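Chapter 10
Shared Rivers and the States Along Them

A river that crosses a border belongs to more than one country. The state upstream can dam it, divert it or pollute it before the water reaches its neighbors. For most of history the stronger neighbor decided what was fair. Today many shared rivers are covered by treaties, and this chapter looks at how such treaties are made and kept.

We begin with two terms. A riparian state is one whose land touches the river. A basin state is one whose land drains into it. The two groups often overlap – but a treaty has to say which one it means. 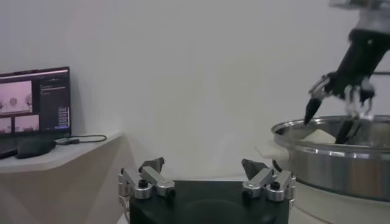
KEY QUESTION
Who gets the water in a dry year?

Most river treaties divide the flow in one of two ways. Some promise each state a fixed volume. Others promise a share, such as 12 percent of whatever arrives at a gauge on the border. Fixed volumes are easy to check and hard to honor in a drought. Shares adjust to the weather, but each side must trust the other's measurements.

Section 10.3 returns to this problem and to the joint commissions that handle complaints between governments.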